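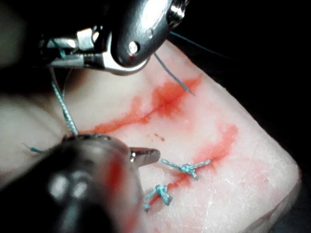

Orathai Pongsiri wrote in to say that her aunt and her neighbor had used the same word for two different knots for years, and could we please put both in. Yes! Both are in. Notes like hers are why Kisby keeps growing.

Kisby: a word list of knots and stitches

Kisby collects the names people use for knots and stitches at home, at work, on boats, in clinics and in craft groups. Each entry pairs a name with a short explanation in everyday words, the place or trade it came from, and any other names for the same thing. I started it as a page of notes for a quilting class and got completely carried away.

What you get

terms.csv: one row per name, and the same knot can have many rows
links.csv: pairs of rows that our readers agree mean the same knot
notes.txt: the longer stories, lightly edited for spelling
sources.txt: who sent what, where they were happy to be listed

Columns in terms.csv

id: a short code that never changes, even if we fix the spelling of the name
name: as the sender wrote it, accents and all
language: the sender's own label, so you'll find town names in this column too
setting: sewing, boats, fishing, farm, medicine, climbing, gifts, other
meaning: up to 60 words, plain English
same_as: ids of matching rows, separated by semicolons
checked: yes or no

The setting column is my favorite part. Sort by it and you see the square knot turn into a reef knot as soon as it goes near a sail, and sewing people and medical people both say "interrupted" for stitches tied off one at a time. I could read this file all day (I have).

How entries are checked

Two readers look at every new row. Uthai Srisuk takes the fishing and farm terms, Hằng Sầm takes sewing and medicine, and I fill in wherever there's a gap. A row gets "yes" once both readers can tie or sew the thing from the meaning alone, with scrap cord or thread on the table. That test has thrown out some beautifully written entries, including two of mine.

Rows marked "no" are still worth a look! Some are names we love and can't match to any knot yet.

Known gaps

Climbing is thin. Weaving isn't covered at all, though Troels Egilsson has offered a box of notebooks from the Previtz mill and I can't wait to open it. Spelling varies a lot in older rows. The medicine rows cover names only, so please don't learn to close a wound from a spreadsheet.

Changes

19/10/2023: added 50 rows from Mahawong, mostly net mending. Merged 13 duplicates. Fixed the granny knot, which was linked to itself.

Before that: split "boats" and "fishing", after a long and very cheerful argument.

Sending us a name

Write it the way you say it. Tell us where you heard it and what it's for, and add a drawing if you like drawing. Misspelled is fine, half remembered is fine. Amnuay Siriwan sorts the mail and passes each name to the right reader.

Use

Free to copy, print, teach from and build on. Please keep sources.txt with the files so the senders stay with their words.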